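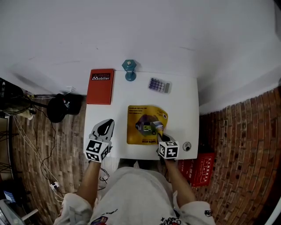 Plindach Swap Shelf: Common Questions

The swap shelf is a free exchange for small household goods, open to anyone who lives in the building or works nearby. You bring something you no longer need and take something you do. Small electronics are welcome if they work, and items still in their packaging, like the yellow blister pack on the white table, can go straight out without testing. Bereket Gebru looks after the shelf and Rebecca Carbone answers the email.

Do I have to bring something to take something?
No. Most people do both over time and we don't keep track.

How many items can I take?
Up to 7 per visit. Books don't count toward the limit.

What can I bring?
Books, lamps, desk items, kitchen tools, cables, toys with all their parts. Everything should be clean and small enough to carry in one hand.

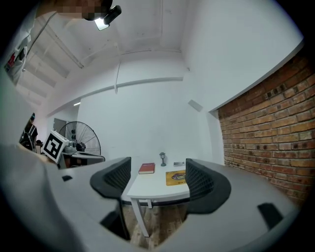 Red hardcover, small table lamp, remote control and mouse pad on the table.

What don't you accept?
Food, medicine, car seats, bike helmets, mattresses, open cosmetics, and anything with a recall notice. We also stopped taking VHS tapes in November. There were too many and they didn't move.

Can I leave a remote without the device it belongs to?
Yes, if you know the make. Write it on a piece of tape and stick it on the back. Take the batteries out first.

Where do I drop things off?
Use the side entrance on Onyeka Street. The door code is 2903. If the door is propped open, please leave it that way - someone is probably unloading.

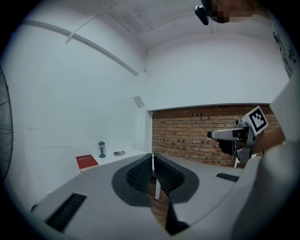
Brown brick and a thin white post, seen through the gap.

How long do items stay out?
Two months. After that they go to the Devida thrift store, which sends a van when we have about two carloads.

Can I reserve something?
No. We tried it with the Timadness board game sets and half of them were never picked up.

Something I took doesn't work. What now?
Bring it back with a note saying what's wrong. Please don't put it back on the shelf yourself. There is a gray bin for broken items by the stairs.

Can I get a receipt for taxes?
No, we are not a registered charity. Devida gives receipts if you donate to them directly.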